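Loose rungs on old kitchen chairs: reglue or replace?

rfuseini_g
Posted 7:10 am

I have a set of old kitchen chairs from my aunt, and most of them wobble. The rungs turn in their holes when you twist them by hand. One side rung comes all the way out. Somebody before me ran yellow glue around the outside of the joints and it did nothing except leave a crust. Do I take everything apart and reglue, or make new rungs? I have basic tools, a band clamp and a drill. No lathe.

Sundaram43
Posted 7:52 am

Take them apart. Glue won't stick to old glue, so the crust and whatever is down in the holes has to go. Scrape the rung ends with a knife held square to the wood and clean the holes with a dowel wrapped in sandpaper. Go easy, you want the old glue off and the wood left alone. Number each joint on masking tape first. I skipped the tape once and spent a whole evening working out which leg went where.

pichler_j
Posted 8:30 am

Agree on taking them apart, but I would not use yellow glue again. Liquid hide glue. The next person can open the joint with warm water and a little patience. It also gives you time to get the clamp on straight.

Sundaram43
Posted 8:41 am

Hide glue is fine in a dry house. These are kitchen chairs. People mop under them and put them next to the stove. I have had yellow glue joints hold for 10 years in daily use and I don't expect anyone to be restoring them after me.

pichler_j
Posted 9:15 am

Someone is restoring his aunt's chairs right now, so I think that expectation is a bit low. We can disagree on it.

analyn.c
Posted 12:20 pm

Before you pick a glue, check the fit. If a cleaned rung drops into the hole with no push, no glue except epoxy is going to save it. My fix for a slightly small end is a thin shaving wrapped around it and glued, then trimmed when dry. For a bad one I saw a slot in the end and start a small wedge in it, so it spreads when the rung is driven home. Get the wedge length right — too long and the rung stops short, and it will not come back out.

rfuseini_g
Posted 6:05 pm

Thanks all. I took the worst chair apart. Two of the rungs fit well once they were clean, the side one is sloppy. I'll try the shaving on that. How do you keep everything square while the clamp is on? Mine pulled one leg in during a dry run.

analyn.c
Posted 6:48 pm
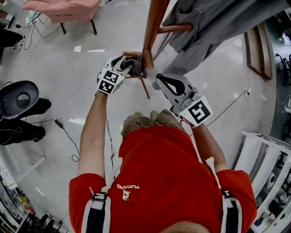 Squareness has to be checked before the glue grabs, so do the dry run until you can repeat it without thinking. Stand the chair on something you know is flat, snug the band a little at a time and measure corner to corner both ways. If one diagonal is longer, push on the long corners and measure again. When a leg gets pulled in, take hold low down, where the leg meets the rung, like on the wooden stool frame in my picture. Pulling at the top of the leg only racks it. Leave it clamped overnight and don't let anyone sit on it at breakfast.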